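Category: Hardware support > Hand-held grippers > Tracking

Ticket: Left gripper pose jumps during recording, width signal freezes
Status: Open, waiting on vendor
Site: Nokamberg, upper floor
Software: Vuvusard recorder, Plodedora calibration package
3 comments · 0 shares

Problem

On the left hand-held gripper the pose estimate jumps sideways in the middle of an episode, and at the same moment the finger width stops to update. The right gripper is recorded normally in the same episode. The fault began in March, after we have installed the new Poduval firmware on both units. We noticed it when one replay sent the arm into the side of its own table. The protective stop worked and no person was near, but I would like this treated as a safety matter also.

From the last batch of 112 episodes, 53 show the jump on the left side. The right side shows 2, and both of those are short.

What I tried

Restarted the recorder and both grippers. No change.

Cleaned the marker faces with a dry cloth and checked that each marker sits flat on its cube. No change.

Swapped the USB cables between left and right. The fault stayed with the left unit, so I don't suspect the cable.

Went back to the old calibration file. The jump is smaller but it is still there.

10:40 — repeated the test on the open floor beside the pole stand, with the grippers held low and both markers turned up to the head camera. The other stations were working as usual.
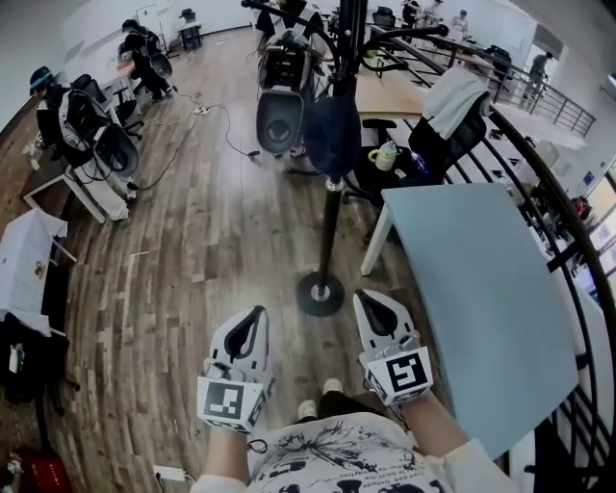 Left and right units during the floor test, one square marker on each white cube.

In this test the jump came again on the left, four times in one recording. I also saw in the log that the marker ID is lost just before each jump, and when it comes back it has for a short time the ID of the right marker. The two patterns are different, so I don't understand how the software can confuse them.

11:25 — lowered the exposure limit to 2,000 microseconds. Fewer jumps, but the width signal still freezes. Maybe these are two separate faults, and I was wrong to report them together.

Current state

Left unit is tagged out and must not be used for any recording that will be replayed on an arm. The affected episodes are moved to the quarantine folder — please do not delete them, the vendor has asked for the raw files.

Questions for Poduval support

Does the new firmware change the time stamp of the width sensor?
Is it possible to lock one marker ID to one gripper in the settings? I could not find it in the manual.
Can we return only the left unit to the old firmware, or must both have the same version?

Logs are attached to the first comment.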